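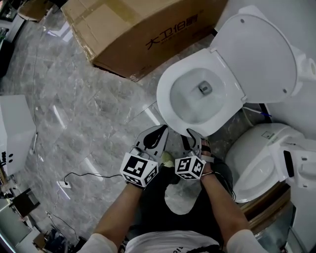

Stenunbridge Tables

Item, monster and dialogue data pulled out of Stenunbridge, the isometric dungeon crawler by Cloltodier, in a form you can open in a spreadsheet. Maintained by Anong Chantharasri, with the dialogue files checked by Lamduan Tanasarn, who has now read every line spoken by the ferryman and would like the time back.

Last updated October 29, 2026.

What you get

items.csv holds 500 rows, one per item, in the order the game stores them. That order is neither alphabetical nor by type. The best sword sits between a turnip and a different turnip. We kept it because the row number is also the item's ID, and save files refer to it.

monsters.csv has health, armour, speed, resistances and drops. Drops are given as item IDs, so you will need the first file open as well.

dialogue.csv has roughly 3000 lines, each with speaker, location and the condition that triggers it. Conditions are copied as the game writes them, which means things like FLG_BRIDGE_2 and FLG_BRIDGE_2B. There is no FLG_BRIDGE_1. We looked.

levels.csv covers all 30 floors of the mine under Kamolrat, with the size of each floor, its monster list and the positions of stairs and chests. Secret doors are in a separate file called spoilers.csv, for those of you with principles.

How to use it

Everything is plain text in UTF-8, with commas between columns and quotation marks round anything that contains a comma. Most spreadsheets will open the files without complaint. If yours turns the item called "March 3" into a date, import that column as text. The March is a unit of walking distance, and the item is a pair of boots.

If you want to read the data straight from your own copy of the game, the extractor is in the tools folder and is called Cellon. Run it from the command line and point it at the game folder:

cellon --game path/to/stenunbridge --out tables

It writes the same files you find in this repository. It never writes to the game folder. An early build did, and Anong's ninety-hour save now begins with the party dead in a cupboard.

Which version this comes from

The tables are from the August patch. Earlier versions differ mostly in prices, and in the Lantern of Patience, which used to burn for as long as you stood still and therefore finished the game for you if you had a good book to hand. If you are playing an unpatched copy, trust the game over us.

The console version has its own data format. We have not touched it and have no plans to. Please stop asking Lamduan.

Columns that need explaining

weight: in stones, for reasons known to the designers. It bears no relation to the stone your bathroom scales use. A suit of plate weighs 22 and so does the cheese wheel.

luck: read by the game when you pick the item up and never looked at again. Swapping rings before opening a chest does nothing, whatever the forum says.

res_cold, res_fire, res_bog: percentages. Bog is a damage type. Anything above 100 heals the monster, as several parties have discovered with the Marsh Aunt.

mood: appears in the dialogue file for shopkeepers only. Higher is supposed to be friendlier. The blacksmith starts at zero and has no lines that raise it.

unk_07 and unk_11: unknown. The numbers change between items, so they presumably do something. Anong thinks unk_07 is the sound made when the item is dropped. Lamduan thinks it is padding. Evidence for either view is welcome in the issue tracker, preferably with a save file attached.

Known problems

Item 212 has no name. It shows in the game as a blank space which can be equipped on the head.

Two of the ferryman's speeches share an ID, and the game picks whichever it loaded last. Both are in the dialogue file, with an asterisk.

Chest positions on the flooded floors are correct in the data but wrong on screen, as the water drawing shifts everything down one tile. Search the tile above the chest.

Accented letters in the bard's songs come out mangled on older versions of Cellon. Update it, or enjoy the songs less, depending on your view of the songs.

What is not here

No art, music or maps as pictures. Those belong to Cloltodier, and so does the wording of the dialogue, which is included for reference and for people making translations. If you want to print the whole script and sell it at a market stall, ask them first. The arrangement of the tables and the code for Cellon are ours, and you may do what you like with both so long as you keep this file with them.

There is also nothing about the ending. The final scene is stored separately from the rest and compressed in a way we have not worked out.

Fixing our mistakes

Open an issue and give the file, the row and what you saw in the game. Screenshots help. "The axe is wrong" does not, there being a great many axes.

If you send a change directly, please edit the corrections file and leave the main tables alone. The tables are rebuilt by the extractor each time, and anything typed into them by hand will vanish at the next build. Corrections are applied afterwards and survive.

Spelling in the dialogue should match the game, including "recieve", which the Abbot says throughout and which Lamduan has twice been talked out of fixing.

Saves to test with are in the samples folder. The one marked old_final_new is the one to use.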